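Allent two-arm cell at the Wieser open day: a review

I went to the Wieser open day in June to look at one thing, the two-arm cell Allent sells for small electronics shops. We assemble fan controllers by hand and wiring is the slow part. Here is what I thought.

Layout and grippers

The parts sit on an ordinary white table, with round red circuit boards and wire leads within reach of the arms. Domenica Aebischer ran the demo and let us stand close. The fingers are slim enough to work near large capacitors.
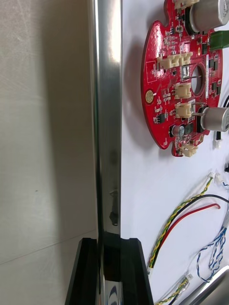

Handling loose wire

I cared most about this. Stiff parts are easy, but a harness with a red lead, a black lead and a twisted green-and-yellow pair goes where it likes. Allent uses plain yellow plastic trays, with paper in the steel one.

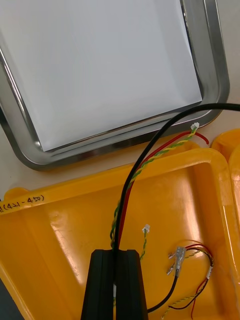
Setup took 5 hours on site, I was told, and a new part means teaching the grip again. That is fine for a run of 400. For a run of 9 I would stay with hand work. The gripper holds a lead by its metal terminal, clear sleeve and all, and I'd want to know how the sleeves look after a full shift.
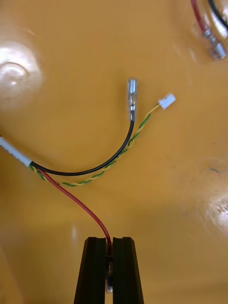
Silvan Reisinger: We ran 323 harnesses on ours in spring and the sleeves were fine – the shiny trays gave us more trouble. Go matte if you can.

I asked about glare too, and Domenica said matte trays are an option.

Space and noise

You need room on both sides, as the arms come in from left and right.

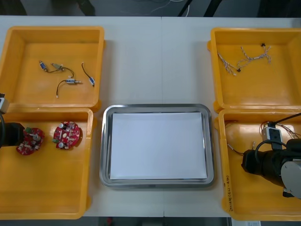 Noise was low enough to talk over. The manual is thin and the price list leaves out spare fingers, so ask for both before you sign. I have booked a trial with our own boards.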